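The Man Who Listens to Cans

Kazuhiro Hoshino has spent 20 years making soda taste slightly worse, on purpose, and he would like some credit for it.

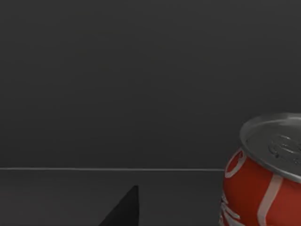
Less sugar, same complaints

Hoshino reformulates soft drinks for a living. A company decides its cola should have less sugar, the marketing people promise that customers won't notice, and then someone calls his office in Okamdale, above a shop that repairs vacuum cleaners. "They always call after they've printed the labels," he says. "I have never once been called before the labels."

His best-known job was Skiter, a cherry soda with a loyal following and, in its original form, enough sugar to stand a spoon in. He took it down over five years, a little at a time. The letters came anyway.

"We had one from a man who said the new recipe had ruined his summer," Hoshino says. "I looked it up. We hadn't changed anything yet. We'd changed the font."

He kept the letter. It hangs in the hallway next to the fire extinguisher.

The tasting room

I am given two paper cups and told that one has been reformulated. I pick the left one with great confidence. Both, he says, are the old Skiter. He seems to enjoy this part of the tour.

Rongrong Jiang, who runs the tasting panels, enjoys it less. She has 56 people on her list and trusts very few of them. "Some of them come in chewing gum," she says. "Mint gum. Then they write me a paragraph on the finish."

Jiang thinks sweetness is the easy part. Take sugar out and the drink also gets thinner, the bubbles feel sharper, and the cherry, which was never very much like a cherry, starts to taste like cough medicine. Fixing one of these tends to wake up another. The pair once lost most of a January to an aftertaste that only Jiang could detect.

"It was there," she says.

"It was not there," says Hoshino.

They have agreed to leave it.

What he drinks at home

Clollell, a ginger ale that will be his last big project before retirement, is due to lose a fifth of its sugar. He won't say when, or whether it has happened already. I ask if he feels bad about fooling people, and he thinks it over for longer than I expected.

"My mother put less salt in the soup every year after my father's heart trouble," he says. "He complained about the soup until he died, at ninety. I think of that as a successful product."

And at home? Tap water, mostly, with a beer when the grandchildren have gone. Jiang drinks full-sugar root beer and doesn't care who knows it.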